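The Great Cleaning Box Sort-Out

Wed 29 October

I have been looking forward to this one for weeks! If you've been reading for a while you'll know that the cupboard under our sink has been my shame since we moved to Estside. Every time I opened it something fell on my foot. I owned four different glass sprays, all with a thumb's width left in the bottom, and I could never find the one good brush when I wanted it.

So when Enda Tully said he had a free day and a big table going spare, I said yes before he'd finished the sentence. Enda has the tidiest kitchen of anyone I know and he is very patient with people who don't.

The first job was covering the table. We used big sheets of white paper and let them hang over the front, and I can't recommend this enough. You can see every single thing you put down, and when you've finished you just roll the whole lot up, crumbs and dribbles and all. My roll cost £3 from Brallden, the hardware place by the bus station, and there's loads left on it.

Then you put things out a few at a time. I wanted to tip the lot out at once (I always do) but Enda's way is a small handful, decide, move on. It sounds slow and it's so much quicker. The spray bottle, the brush and the cloth went out together and I had an opinion on each of them inside a minute.

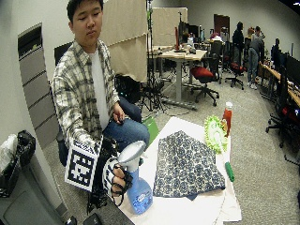
Blue spray bottle, green brush and the patterned cloth, all on the paper.

The spray bottle was an easy keep. I like the see-through kind because you can tell at a glance how much is left, and a trigger bottle can be filled again and again. I mix my own for the worktops these days: white vinegar, water, a few drops of lemon oil. It smells like a chip shop for five minutes and then it's lovely. (Not on stone or marble though, please, the vinegar will mark it.)

The brush is my favourite thing of the whole day. Look at that green! A long handle makes such a difference with tall glasses and the awkward corners of a roasting tin, and you don't lose a bright one in a sink full of suds. I stand mine head up in a jar now so the bristles can dry out. Before, it lived face down in a puddle, poor thing.

As for the cloth, I am a convert to dark patterned fabric. White flowery shapes on navy hide a multitude of tea stains. I used to buy plain white ones and they looked sad after a fortnight. It folds down small as well, so you can fit a good pile of them in a corner.

The little red bottle with the white cap should have been with the kitchen things, so off it went to its own pile. Do have a pile for strays. Mine ended up bigger than the cleaning pile, which tells you everything about that cupboard.

Once you've decided what's staying, you need something to put it in, and I'd go for a plastic tub every time. I've tried baskets (pretty, but everything leaks through) and I've tried a cardboard box (went soggy in October, the month I bought it). A tub wipes clean in seconds, and if it's a bit see-through so much the better. You want one with a good rim too, so you can grab it with one hand and slide it out.

My space under the sink is 38 cm deep and the tub I settled on is 32 cm across, so it slides past the pipe with a bit to spare. Measure yours first! I once came home from Keane with a gorgeous storage box that wouldn't go through the cupboard door, and it's been full of wrapping paper ever since.

Small loose bits go in the bottom, boxes and packets stand up at the side where you can read the fronts. I leave a gap as well, enough for a hand to get in without a rummage. 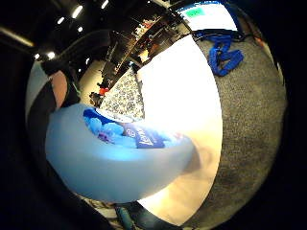

What I'm doing next

The drawer of tea towels. I'm scared of it, but after this I feel I could sort out anything. Enda has offered to come over to Vandosham Road and help, and I've promised him soup.

If you've got a good way of storing rubber gloves so they don't stick together, please leave it in the comments. I've tried pegs and I've tried talc and I'm ready for something new!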